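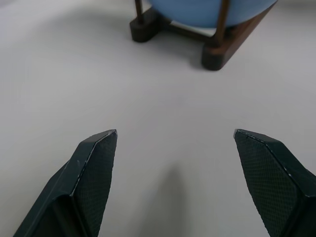
Dinesh Warrier
Data lead, Skudier plate-racking study

Minutes, Skudier working meeting, November
Held in the upstairs room at Griddale, start 10:15 a.m. The Norðdahl group joined by phone. Apologies from the hardware technician, who sent written comments on the grippers.

Minutes of the last meeting
Accepted with one correction. The line saying that the wrist views were "resized before storage" should say that they are stored at full size and resized when a training batch is loaded. The old wording had already been copied into the draft paper and has been removed there too.

Where the study stands
The question is still the same: when the policy is placing a plate in the dowel rack, how much does it help to weight the wrist views more heavily near contact, compared with giving all views the same weight the whole way through? We call the weighted version Ullden and the other one the plain version. Both use the same network, the same demonstrations and the same training length.

The demonstration set now stands at about 4000 episodes, all recorded by operators driving the arms directly. Each episode has the head view and the wrist views. Plates are pink, green and light blue, and the starting layout on the table is changed between episodes. The rack is moved as well, within the taped limits given in the protocol.

Dinesh reported that the last recordings have been checked for missing frames and clock drift. A few episodes had a wrist stream that lagged behind the arm positions. These were taken out of the training set and kept in a separate folder in case the lag can be corrected later.

Marking the contact phase
Most of the meeting went on this item. Ullden needs to know when an episode passes from carrying to placing. So far the change point has been marked by hand from the head view. The training group said this is where most of the disagreement between labelers comes from, as the gripper often hides part of the rack from the head camera and people guess.

The proposal was to mark the change from the wrist view of the arm holding the plate. The labeler steps through until the plate's rim is between the dowels on either side, then goes back to the last frame where it was still clear of them, and marks that one. Dinesh had tried this on a small batch beforehand and found it slower at the start and then quicker once the hand got used to the keys. The two labelers who repeated the batch agreed with each other more often than they had with the head view, though the same episodes stayed difficult in both cases, mainly those where the operator hesitated above the rack and lifted the plate again.

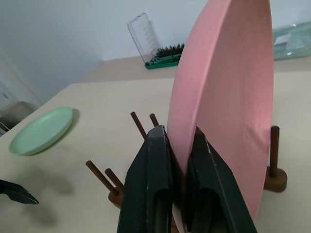
The rule for those hesitations took some time to settle. One view was that every entry between the dowels should get its own mark. The other was that only the last entry should count, and everything before it should be treated as carrying. Norðdahl preferred separate marks, on the grounds that the failed entries are the only place the policy sees a correction. The training group was worried that very short contact phases would make the weighting jump up and down within a second or so.

Agreed: mark every entry, and smooth the weighting afterward. The smoothing window goes into the settings file so that it is saved with each run. Labelers should not try to do the smoothing themselves by leaving out short entries.

A question came from Norðdahl about the arm that is not holding a plate. Its wrist view gets the extra weight too under the current code, even when it shows mostly tabletop. No one in the room could say whether this matters. The training group will run a version where only the holding arm's view is weighted. It will be reported beside the main result and will not replace it.

Evaluation results so far
The plain version and Ullden were each run on the same list of starting layouts, alternating between the two so that changes in lighting during the day would not fall on one of them only. A trial counts as placed when the plate is upright in the rack and stays there after the gripper has opened and moved away. The operator scoring the trial was not told which version was running.

Ullden placed more plates than the plain version with pink and green. With light blue there was no difference we would want to write down. The working guess is that the light-blue layouts on the list are simply easier, because several of them start with the plate close to the rack, but this has not been checked. The training group asked that the draft paper give the results by color and leave the combined figure to the appendix until the layouts have been balanced.

The most common failure in both versions was the plate coming down on top of a dowel. The second most common was a poor grasp at the start, with the rim held too near the finger tips, so that the plate turned in the grip on the way over. The second kind has nothing to do with the contact weighting. It was agreed to score grasping and placing separately from now on. Past trials will be rescored from the recordings.

Norðdahl asked whether the gain could come from the wrist views being weighted at all, whatever the phase. This is a fair point and the present comparison can't answer it. A third version will be trained with the wrist views weighted more heavily from start to finish. 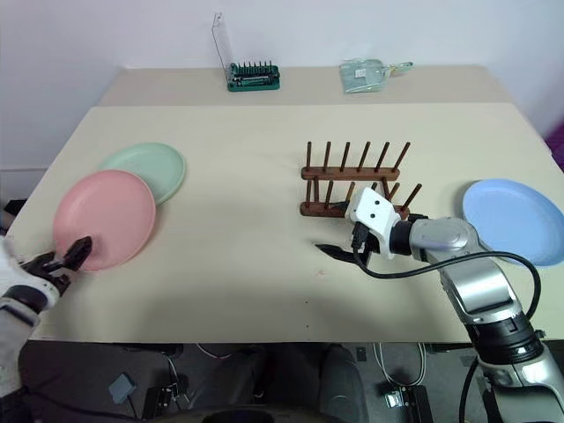
Hardware notes
Written comments from the technician were read out. The finger pads are to be looked at before the next block of trials and changed as a pair if either one is worn. Pads must not be changed partway through a comparison. The cable on the right arm should be checked for slack after each change of starting layout, and the check added to the operator's sheet.

The camera mounts were discussed briefly. Norðdahl's mounts sit at a slightly different angle from the ones at Griddale, so policies trained here can't be tried there without new calibration files. Griddale will send its mount drawing and the last calibration. Nothing will be changed on either side until the drawing has been compared.

Draft paper
The methods section needs rewriting to match the new labeling rule. The figure showing weighting over time was thought hard to read and will be redrawn for a single episode. Related work is with Norðdahl.

Actions
Dinesh: write up the labeling rule with worked cases, including the hesitation cases, and send it to both labelers. Rescore past trials with grasping and placing kept apart.
Training group: train the constant-weight version and the holding-arm version. Put the smoothing window in the settings file.
Evaluation operators: rebalance the light-blue layouts and circulate the new list before any trials are run on it.
Norðdahl: related work section, and comments on the mount drawing once received.

Any other business
The shared drive is close to full. Raw recordings from the pilot will be moved to the archive disk, and the folder names kept as they are so the old scripts still find them.

Meeting closed at 11:50 a.m. The next one will be called when the constant-weight version has finished training.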